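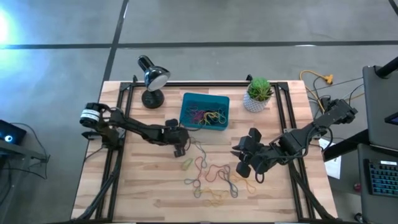
September, 6 p.m.

Clearing cords off a table into a bin. Giorgia Bellini asked at lunch whether a machine could do her kitchen drawer yet. I said I'd write down a proper answer.

Why thin loops are hard:
1. Shape. A cup has one. A cord has a new one each time it is touched, so the grasp has to be planned again from the start.
2. Crossings. Red over blue, or blue over red, has to be read from above. Get it wrong and two come up together. 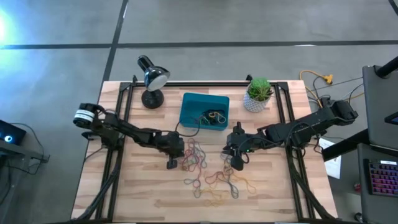 3. Contact. The fingertips must come down almost to the wood. A little high and they close on air, a little low and they press on the table.
4. Clutter. A lamp and a potted plant limit the approach from the back. Kitchens are worse.

The Ornholm notes give 30 seconds per item as tolerable for unattended work. I think that is generous. Sánchez would accept it overnight, when speed matters less.

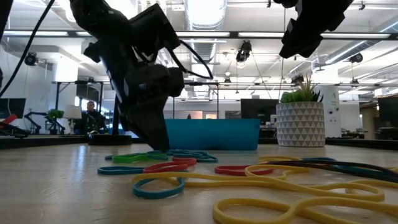 For a shop floor with one known part in a fixed tray, I would say yes, now. For Giorgia's drawer, no. My guess is more than 2 years, and I wouldn't put money on it. Still need to reread the Cliser paper on loop grasps before the Plikcombe call.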